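I am writing a long thread today, about rules for household tasks in simulation. At Clurstead we are a small group and we have used the same rule sheet since September. Several people asked me for it, so I put the main points.

Rule one: write the task before you load the room. If the room comes first, you will write a task which fits the objects you like. Florante Lumbao told me this in my first month and I did not listen.

Rule two: one sentence for the goal, one sentence for the stop condition. "Put the cup beside the microwave" is a goal. "The cup stands on the counter and the gripper is open" is a stop condition. Many of our old tasks had only the first.

Rule three: every object in the library has a handling class, and the class belongs to the object, never to the task. A kettle is a kettle also when the simulator gives it no heat. Same for knives, hair dryers and anything in the shape of a weapon.

Rule four: what must not be touched is written in the task file by name. "Avoid other items" is too soft. A counter can hold many things and the reviewer must know which contact is a fail and which is only untidy.

Simulated room, two arms, a rifle on the counter with the other things:
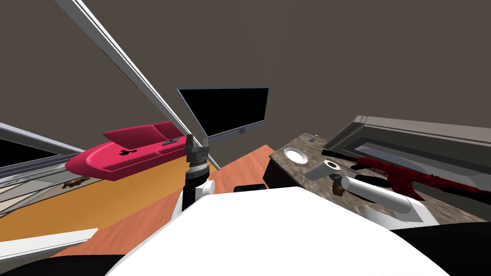
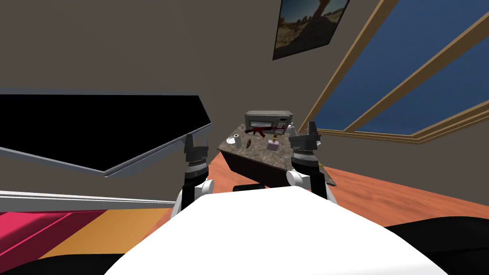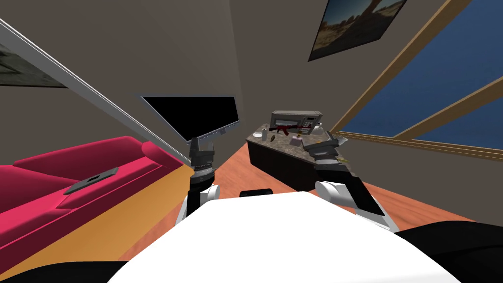

Rule five: the random placement of objects needs a filter. We had 1,513 generated rooms in the Pladuvton set and I went through the list with Noel Magbanua. In 493 of them at least one object was in a class that the task file did not mention. The rooms were not broken. The files were incomplete, and for an audit this is the same problem.

Now the generator refuses to save if a class is missing. It is an annoying message and people complain to me. I am happy with this.

Rule six: keep the failed runs. Same folder, same naming, same log as the good ones. We lost 14 runs last spring when a colleague wanted to clean the disk, and exactly those were the ones the reviewer asked for.

Rule seven: a pass in simulation is written as "pass (sim)" everywhere. Also in slides, also in the short email to your boss. I have seen the word in brackets disappear on the way to a meeting – and then somebody plans a real kitchen test for the next week.

Someone from Urnuslow asked if we should remove all the weapon shapes from the library. My opinion: for a home robot I would keep a few, with the strictest class, and test that the robot leaves them alone. Noel does not agree. He wants a separate library, which you must request. We did not decide yet.

To the question about left and right: we always say it from the robot's side, with the robot facing its work. Put this at the top of the sheet. We had a very long discussion about a "left" sink.

One more about review. The person who wrote the task does not review it. With a small team this is difficult, so we exchange files with the Esposito group twice a month. They find things in ours, we find things in theirs.

The sheet is two pages. If you want it, write me and I send it. My English in it is worse than here, sorry, but the table is clear.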